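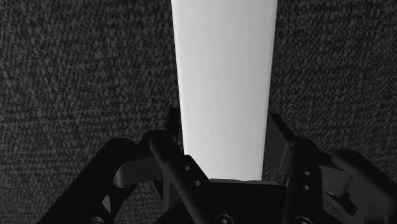 *Figure 6. Tapered white piece and black gripper, dark speckled background.*

## 4. Setting Up the Audio Tour Posts at Galtcombe House

This section covers the four outdoor listening posts on the carriage drive. The indoor posts are covered in Section 5. Have the site key, the Bomholm controller, and the printed post map with you before you start.

**Caution:** Do not drill, screw, or tape anything to the porch columns or the original brick. All posts stand on weighted bases.

1. Unlock the cabinet in the former pantry and switch the controller to SETUP.
2. Enter site code 1218 and press OK. The display shows the number of posts found.
3. Carry each post to its marked paving stone. Keep the base at least 20 inches from the wall.
4. Turn the post until the speaker faces the drive.
5. Plug the post into the nearest ground socket and close the rain cover until it clicks.
6. At the controller, select the post number and assign a track:
 - Post 1: The Jendville land grant
 - Post 2: Building the house
 - Post 3: The kitchen wing
 - Post 4: The move from the river road
7. Press TEST. Each post plays its opening line once.
8. Switch the controller to RUN and lock the cabinet.

**Note:** Track 3 was re-recorded after the kitchen wing was redated. If the narrator mentions a summer kitchen, the old file is still loaded. Repeat the update in Section 3.

**Note:** Post 2 has a shorter cable than the others. Use the socket beside the boot scraper.

### 4.1 Winter Storage

Bring the outdoor posts inside before the first week of December. Store them upright in the pantry with the rain covers open. Leave the controller plugged in; the clock resets to the year 2000 if power is lost.

Report damaged posts to Anisa Rahman, site office. Include the post number and the code on the display.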